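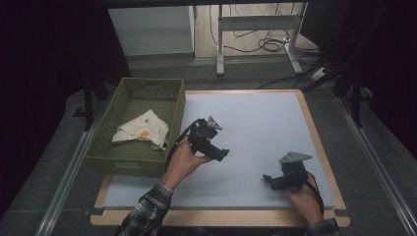
Handgreifer-Station: rechter Greifer driftet, Kabel oder Kalibrierung?

Forum > Aufbau und Wartung > Teleoperation und Handgreifer

wuven_werkstatt
Hallo zusammen,
wir betreiben eine Station mit zwei handgeführten Greifern, beide kabelgebunden. Tischplatte mit hellem Holzrahmen, unten an den Ecken dunkles Klebeband, links und rechts je eine Metallschiene am Boden. Aufgabe ist zur Zeit Tücher aus einem Korb nehmen, auf der Platte ablegen, zurück in den Korb.
Der linke Greifer läuft sauber. Der rechte meldet nach einer Weile eine falsche Öffnungsweite. Geschlossen sollte der Encoder bei 700 stehen, nach einer längeren Sitzung steht er bei 926. Nach Neustart passt es wieder, dann geht es von vorne los.
Getauscht habe ich bisher nur das Netzteil. Keine Änderung.
Hat jemand eine Idee, bevor ich das Ding zerlege?

lattenrost77
Kabel. Wenn es am Handrücken entlang nach unten geht und da eine Schlaufe macht, wird es bei jeder Drehung am Stecker bewegt. Das hatten wir an beiden Greifern. Zugentlastung ans Gehäuse, Schlaufe am Unterarm mit Klett fixieren, fertig.

M_Ostrau
Sehe ich anders. Ein Wackelkontakt gibt Sprünge oder Aussetzer, keine langsame Drift. Wenn der Wert wandert und nach dem Neustart wieder stimmt, verliert der Encoder Schritte oder der Magnet sitzt nicht fest. Schau dir mal das Log an, ob der Wert springt oder kriecht.

lattenrost77
Bei einem inkrementellen Encoder verlierst du Schritte eben auch durch einen schlechten Kontakt. Jeder kurze Aussetzer sind ein paar verlorene Impulse, und in der Summe sieht das aus wie Drift. Beim Neustart wird neu referenziert und alles ist wieder gut.

M_Ostrau
Ja gut, bei inkrementell. Er hat aber nicht geschrieben, was verbaut ist.

wuven_werkstatt
Inkrementell, mit Referenzfahrt beim Einschalten. Im Log sind es kleine Stufen, immer in dieselbe Richtung. Kein Kriechen.
Das Kabel bildet rechts tatsächlich eine Schlaufe an der Hand. Links läuft es am Handgelenk vorbei Richtung Platte.

Zdzisław Borkowska
Ich betreue bei Cillau zwei solche Stationen. Reihenfolge bei uns:
Stromlos machen, Stecker am Greifer abziehen, Kontakte ansehen. Danach Durchgang messen und das Kabel dabei am Knickschutz bewegen, alle Adern einzeln. Wenn eine Ader aussetzt, Kabel wegwerfen und nicht flicken.
Erst wenn das Kabel in Ordnung ist, die Platte oben am Greifer abnehmen und die Schrauben vom Encoderhalter prüfen. Wir sichern die mittelfest. Hochfest bekommt man später nicht mehr auf, ohne den Halter zu beschädigen.
Die Backen sind bei uns übrigens auch schon mal die Ursache gewesen. In den Fugen hatten sich Fasern von den Tüchern festgesetzt und der Greifer hat bei der Referenzfahrt nicht ganz geschlossen. Seitdem wird alle 10 Sitzungen mit Pinsel gereinigt.

powell_fan
Alle 10 Sitzungen ist übertrieben. Wir machen das, wenn man was sieht, und haben damit keine Probleme.

Zdzisław Borkowska
In der Fuge sieht man es nicht. Kommt natürlich auf den Stoff an, Frottee ist am schlimmsten.

haspel
Noch was anderes: Kontrolliert mal die Steckdosenleiste und alles, was hinter dem Tisch am Boden liegt. Bei uns lag das Signalkabel über Meter zusammen mit den Netzteilkabeln in einem Knäuel. Getrennt verlegt und es war deutlich ruhiger im Log. Ganz weg waren die Fehler aber erst mit geschirmter Leitung.

lattenrost77
EMV bei den kurzen Leitungen halte ich für unwahrscheinlich. Dann müsste der linke Greifer auch spinnen, der hängt doch an derselben Leiste.

haspel
Muss er nicht, wenn sein Kabel anders liegt. Kostet nichts, das auszuprobieren.

wuven_werkstatt
Rückmeldung: Kabel rechts durchgemessen, eine Ader vom Encoder setzt aus, wenn man den Knickschutz nach innen biegt. Stecker selbst ist sauber. Ersatzkabel von Skamville eingebaut, Zugentlastung am Gehäuse, Klett am Unterarm.
1496 Schließzyklen durchlaufen lassen, geschlossen steht er weiterhin bei 700. Die Schrauben am Halter waren fest, in den Fugen war etwas Flusen, aber wenig.
Die Kabel hinten am Boden sortiere ich im Mai, da wird der Tisch sowieso umgebaut.

M_Ostrau
Dann war es doch das Kabel. Ich würde das linke gleich mit tauschen, wenn es genauso alt ist.

wuven_werkstatt
Ist genauso alt. Misst sich aber einwandfrei, ich lasse es erst mal drin und lege eins auf Lager - Lieferzeit war beim letzten Mal über 10 Tage.

haspel
Welche Länge hast du genommen?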